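Week 3: Pattern, Repeat and Why Your Eye Gets Tired

Okay, so last week we did color and I went way over time (sorry!), and a few of you asked me to write this one up properly so you could stop copying from the board. I'll keep it in the order we'll do it in class, more or less.

Start with the repeat. Any printed surface, whether it's wallpaper, wrapping paper or the lining of a suitcase, was made from a block that gets used over and over. The block is the repeat. On the Pultetti sample roll I'm bringing in, the repeat is 300 millimeters tall, and I want you to find it by hand before you measure it. Pick one odd shape, put a finger on it, then slide up until you meet the same shape again. Most people get fooled the first time because they pick a shape that shows up twice inside one block. Pick something ugly! The ugly bits are easier to remember.

Then we have the drop. A straight repeat lines up side to side, so the same flower sits at the same height all the way across the wall. A half drop shifts every second strip down by half a block. I love a half drop. It breaks up those horizontal stripes you get when you stand back, and it makes a small block look a lot bigger than it is. The price is wasted paper, and if you've ever hung the stuff yourself you know how much ends up on the floor.

Now the part I really care about, which is scale. A pattern you adore on a swatch can turn into a headache on a wall. My own kitchen is the proof. I put up a Kombo print with tight little zigzags, 353 of them per strip (yes, I sat there with coffee and did it), and by February I was eating breakfast in the hallway. High contrast plus a small repeat plus a big area gives you buzz. Take away any one of those and the wall calms down. So you can keep your tiny zigzags if you print them cream on beige, or keep the black and white if you blow the shapes up.

Curves behave differently from straight lines, and we'll spend the second half of class on this. A wavy line gives your eye somewhere to go. It follows along, gets to the end, and wanders off down the next one. Dark outlines speed that up, soft edges slow it down. If you want a busy wave to work in a small space, give it a quiet floor or a quiet ceiling, something pale with very little going on.

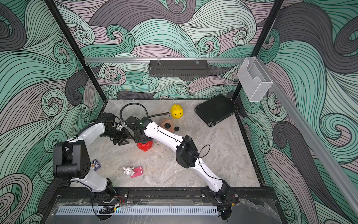 Page last changed: February, 2:30 pm

Mint, pale pink and charcoal gray, with a thin black line around the shapes. Look at how the swirls get three walls to themselves while the floor stays light gray with only faint veining. Try covering the floor with your hand and see whether the walls feel louder to you. I go back and forth on it.

For next time, bring 2 swatches from the Drirkham bin, one curved and one straight, and tape each to a wall at home at eye level. Live with them for a few days. Write down which one you stopped noticing first, and at what time of day the other one bugged you most. Half a page is plenty, and pencil is fine.

Reading is the Brandia booklet, section on drops only. Skip the bit about paste.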